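One Nail at a Time With the Wurport Robotics Club

I got down to Wurport a little after four on an October afternoon, and the robotics club was already on the floor. I mean that literally – they like working down there, and my knees have not forgiven them.
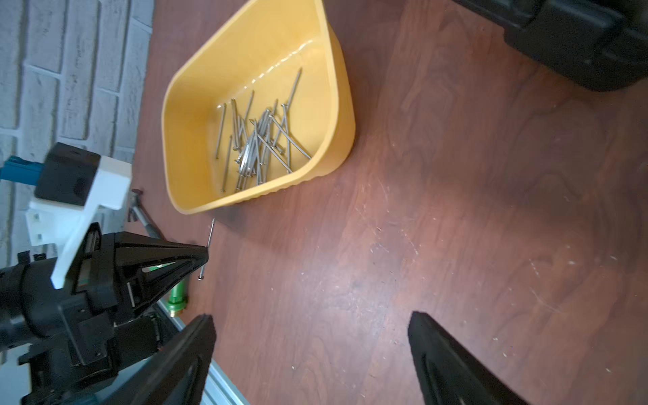 I'd come expecting battle bots, or at least something with wheels! What I got was the sorting challenge at the Desley Cup, a student contest that sounds easy until you try it. Pick one item out of a jumble, hold on to it, and set it down where the judges want it. There are 39 teams signed up this year, and the club has 13 members, most of whom had never held a soldering iron before the summer.

Nails are the part everybody groans about. They're skinny, they're shiny, they tangle, and when you grab one its neighbors like to come along for the ride. One student (a very serious ninth grader) told me she dreams about them. Another has a notebook full of grip attempts, 2,000 and counting, with little frowny faces in the margin for the drops. I asked to see a good page and she had to flip for a while.

The club calls its code Morkalico, and I never did get a straight answer about why. The money side is easier to explain. A grant from Insaurralde, the hardware supplier out by the highway, came to $4,000, and most of it went into motors and spare fingers. They go through a lot of fingers.

What I liked best was the arguing. Should you come in from the side or straight down? Squeeze first and then lift, or nudge the pile apart before you try anything? I sat through twenty minutes of this with a cold slice of pizza and had a strong opinion by the end of it (from the side, obviously). The contest is next month, and I've already asked for a seat near the front.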